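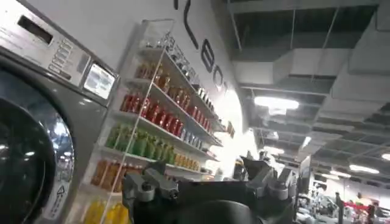
Pao-chu Lui wrote that the bottles start rattling a few minutes before the end of every full load, and that she can hear it from the street door. She asked whether the washer could be switched off until somebody came, or whether it was all right to leave it running with small loads only.

Ticket opened: 17th March
Site: Nastolen Laundry
Subject: End washer next to the drinks shelf, shaking in spin
Priority: Normal
Assigned to: Shih-chieh Ho

Shih-chieh Ho
Please leave it on but put a note on the door saying small loads only. If it moves on the floor, or if you smell anything hot, turn it off at the wall switch and tell me. A few questions:
Does it shake in the wash as well, or only in the spin?
Is there any code on the display when it shakes?
Is it shaking the shelf through the wall, or is the cabinet touching the shelf?

Pao-chu Lui
Only in the spin. No code, the display counts down as usual and the door opens at the end. I can't tell about the wall. I put my hand flat on the side of the shelf during a spin and it was buzzing. Nothing has fallen yet. The red ones and the green ones are the loudest.

Shih-chieh Ho
Thanks. Can you try one spin with the drum empty? Select rinse and spin, nothing inside, and watch the machine from the front.

Pao-chu Lui
Did it. Much quieter, but you can still hear a knock every turn when it is slowing down. The bottles moved a little.

Shih-chieh Ho
An empty drum should run smooth, so it isn't only customers overloading it. The usual causes on these, in the order I check them:
1. A foot has backed off and the machine is standing on three.
2. Anchor bolts loose in the floor.
3. Worn shock absorber.
4. Drum bearing.
I'll come by before opening. Please ask whoever stocks the drinks to keep the lower shelves clear until I've been, I need to kneel there.

Yu-ting Peng
Stocking is me. I can take the yellow ones off the bottom, but where do they go? The back room is full of detergent from the February order. I don't want to unload the whole shelf for one washer. It is sorted by color and it takes me most of a morning to put back.

Shih-chieh Ho
Bottom row only. A crate by the folding table is fine.

Site visit, notes by Shih-chieh Ho
Power off at the isolator, water off at both taps.
Level across the top: low at the front right, the corner nearest the shelf.
Front right foot turned by hand with no tool. Lock nut was off the thread and lying on the floor underneath. Put it back on, wound the foot down until it took weight, tightened.
Anchor bolts: rear two tight, front left took half a turn, front right spinning in its hole. The plug has crumbled. I can't fix that with what I have in the van.
Shocks: no oil on the rods, both push back evenly.
Bearing: turned the drum by hand, no grinding, no play when I lift it at the lip.
Cabinet to shelf: not touching. A sheet of cardboard goes down the gap from top to bottom.
Test 1, empty, rinse and spin: no knock.
Test 2, bath towels, medium load: ran up to full speed, light buzz in the shelf near the end.
Did not test a full load with one bolt out.

Status changed to Waiting for parts.
Ordered from Votano: one resin anchor kit. Also one set of feet with nylon lock nuts, as the old nut has a damaged thread.

Hsiu-ying Hung
Can I get a cost before this goes further? The last invoice had a line on it I hadn't agreed to.

Shih-chieh Ho
Anchor kit 80, feet 70, labor 200. The visit already made is covered by the contract. The resin has to cure overnight, so that washer will be out of use until the next morning.

Hsiu-ying Hung
Approved. Please do it on a weekday.

Yu-ting Peng
Can I put the bottom row back now? People keep asking for them and I have to walk over to the crate.

Shih-chieh Ho
Yes, but I'll need them off again for the bolt.

Second visit, notes by Shih-chieh Ho
Old plug drilled out, hole cleaned, resin and new stud set. Four new feet fitted. Left overnight with the power off and tape across the door.
Next morning: nut tightened, level checked both ways.
Full load of wet towels, hot wash, full spin. No knock and no movement. Shelf quiet with my hand on it.

Pao-chu Lui
Three full loads since then and I haven't heard the bottles. The small loads note is down.

Status changed to Resolved. Recheck the front right nut at the next service.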